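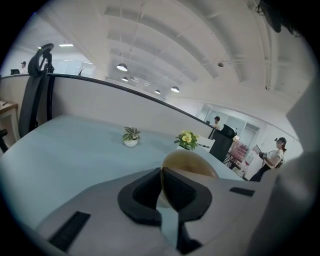
Skuron 2 review

Skuron is a layout program for people who make flyers against their will. I paid for the full version in January and have since built one church bake sale poster and a menu.

The text tools are good. Kerning works, styles stick, and export to PDF takes a few seconds. The font list holds 1000 entries, 57 of which look like a ransom note. Undo skips a step when it's in a mood. 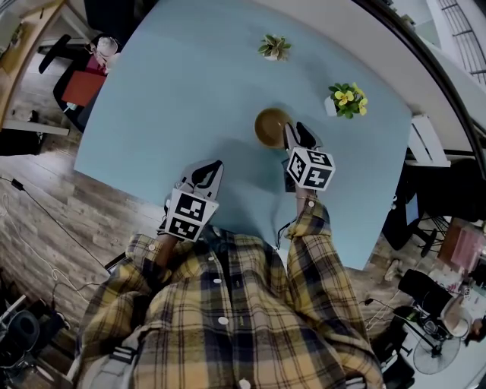
Agnese Adomaitis replied that undo behaves once you turn off autosave, though then you've turned off autosave.

I'm keeping it on. Three stars.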